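Skip to content
Home Browse topics Bedding & Laundry Unanswered Log in
Search the help board... Go

How do you fold a thin blanket on the bed so the corners come out even? 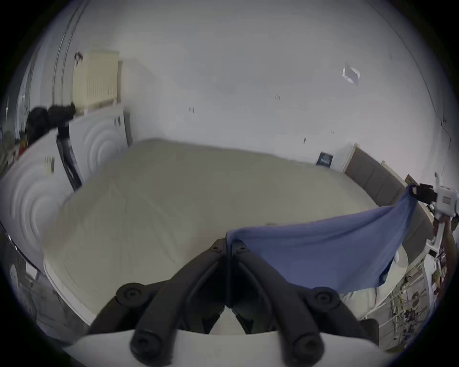

I have a light blue cover that goes over the fitted sheet in warm weather and comes off again when it gets cool. I took it off in September and have folded it four times since then, and every time the stack comes out crooked. I lay it on the bed, bring one side over to the other, then fold it again, and by the last fold one edge sticks out a couple of inches. It doesn't sit flat on the closet shelf and slides off onto the floor.

The bed is pushed up to the wall, so I can only work from the front and one end. The room is small and I can't really open the thing out anywhere else. I also tried doing it standing up, holding it by two corners, but the middle drops down and I lose track of which edge is which.

Is there a set order for this? Also, should I iron it first? The label is washed out and I can't read what it's made of.

Posted by Laurier Pelletier, November 13, 2025
2,095 views

Parviz Sadeghi
5 helpful votes

Start with the corners and leave the middle alone until the end. Hold two corners of the same short side, one in each hand, and pull until the edge between them is tight. If it sags you can't tell whether it's straight. Then put one corner on top of the other and run your free hand down the fold to the bottom.

Now lay it on the bed with the fold toward you. The two loose edges should be on the far side. Check those before you do anything else. If one is sticking out, lift the top layer by its corners and move it over. Don't tug on it from the middle, that just makes a wrinkle.

After that:

Smooth it from the fold outward with your forearm.
Fold it end to end and match the corners again.
Fold into thirds to fit your shelf. Thirds hold together better than another half.

Some blankets are not square to begin with. They get pulled out of shape in the wash, usually along one side. Fold yours once and line up three corners. If the fourth is off no matter what you do, it's the blanket. In that case put the uneven edge on the inside of the last fold and forget about it.

I wouldn't iron it without knowing the fabric. Take it out of the dryer while it's a little warm and fold it right away. If you hang it to dry, shake it out first and hang it over two lines.

With the bed against the wall, do the long fold standing at the end of the bed. You can reach both sides from there.

sawatzky_410

I just roll mine. Fold it in half the long way, roll it up, put a wide elastic around it. Takes less room too.

Harkow

Rolling works for fleece but a thin one gets creases all the way across, at least mine did. I agree with the first answer about the corners. One thing to add, make sure the sheet under it is pulled smooth before you start. If the sheet is bunched up the blanket catches on it and shifts when you press on it. And if the shelf is slippery, a piece of drawer liner under the stack stops the sliding. Mine came off a roll and I cut it to the size of the shelf.

Related topics Closets Stain removal Small bedrooms Back to top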